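Print this page | E-mail to a friend

Filed under: Out and About > Housing and Heritage

Open day at the old Muñoz cannery, Carnport

The Muñoz cannery closed before most of the people at the open day were born, and for a long time the only way to see inside was through a gap in the fence on the wharf side. Prerkholm bought the site to turn it into rental flats for hospital and school staff, and in August the company opened the gates for one day so residents could see how far the work has got.

I took the early train and walked from the station, which takes longer than the flyer suggests. The footpath stops at the silos and you have to cross to the other side of the road, then cross back at the roundabout. Anyone driving was sent to the football oval. There was a queue at the gate by 10 am and we were given hard hats and a folded map.

The first stop was the packing hall. The sawtooth roof has been kept, and the glass on the south side has been replaced with double glazing in the original steel frames. The builders told us the frames were the hardest part of the job. They had to be taken out, stripped, straightened and put back in the same openings, as no two openings are the same size. The hall will be a shared courtyard with a roof over it, and the ground-floor flats will open onto it. It was cold in there and you could hear the gulls.

From the hall we went up a temporary stair to the first floor, where the one-bedroom flats are. They are small. The guide was clear that they had been kept small to hold the rent down, and that the bedrooms were drawn up to take a single or a double bed but nothing larger.

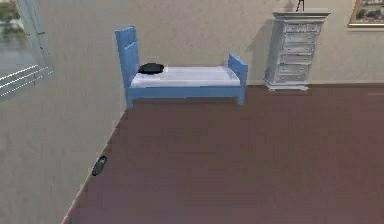
Rendered bedroom view, single bed with a light blue frame.

The rent is the figure everyone wanted. It will be set below the market rate for the district and reviewed once a year. Tenants need to work within the council area, and they can stay on for 3 months if they change jobs and no longer qualify. Several people on my tour thought that was too short. The guide said it had already been lengthened once after the last round of consultation.

Noise was the other main topic. The fish market next door starts work well before dawn and the trucks reverse down the lane under the bedroom windows. The walls on that side are the original brick with a new inner wall built clear of them, and the windows have a second pane set well back from the first. We stood in one of the finished shells with the window shut while a truck went past outside. I could hear it, but I would not have woken up for it.

The living rooms face the water on the upper floor and the courtyard on the lower floor. Ceilings are high, as you would expect in an old factory, and the pipes for the sprinklers have been left exposed and painted. Heating a tall room is expensive, so there are ceiling fans to push the warm air down in winter. I would have liked more cupboards near the front door – there is nowhere obvious to put a wet coat or a pram.

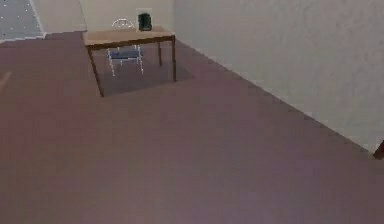
The boiler house

Lunch was a sausage sizzle run by the rowing club, and the second half of the tour started at the boiler house. The chimney has been checked and repointed, and the top courses were taken down and rebuilt. It is staying as a landmark and has no working use.

The boiler house itself holds the hot water plant for the whole site. There are 8 Gitard heat pumps in a row where the coal used to be stored, feeding insulated tanks on the floor above. The engineer on duty said they would run mainly in the middle of the day on power from the roof, with the tanks carrying the site through the night and the morning showers. The old coal chute is still there behind a grille, and children on the tour were allowed to shout down it.

A display in the next room covered the history of the place. At its busiest the cannery had 695 people on the books, many of them women who came in by launch from across the harbour. There were pay sheets, a time clock, a tray of can labels and a recording of former workers talking about the smell, the strike and the Friday dances in the packing hall. I spent more time here than anywhere else. The labels are worth seeing closely. The printer changed the colour of the sea several times over the years.

We finished back on the first floor with the plans for the larger flats, which have a second bedroom and in some cases a study. Storage is better in these. 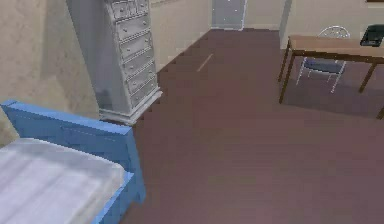 One visitor asked why there were so few two-bedroom flats when so many nurses in Carnport have children. Prerkholm's answer was that the column spacing in the old building sets the width of each flat, and that family homes are planned for the second stage on the car park side. She said the second stage had been promised before. There was no date given on the day, and none on the map or the display boards either.

The bathrooms come as complete units, made off site and craned in through the roof before the new sheeting went on. Every flat gets the same one, apart from the accessible flats on the ground floor, which have a larger version with a level shower.

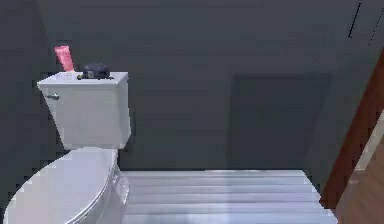
Building them this way saved some weeks on the program, but it does mean a single pattern for everybody. If a tap model is discontinued it will be discontinued for the whole building, so Prerkholm is keeping a store of spare parts in the basement.

More than 1,000 people had booked for the day and the tours were running late by mid-afternoon. The queue for the chimney viewing platform had been closed by the time I got there. If there is another open day, book the first tour and do the platform before the flats.

Applications will be taken through the Prerkholm office on the wharf once the building is certified. The history display is staying open on weekends through the works, with entry from the lane. Wear flat shoes, as the lane is still cobbled and there is no handrail on the steps.

Print this page | E-mail to a friend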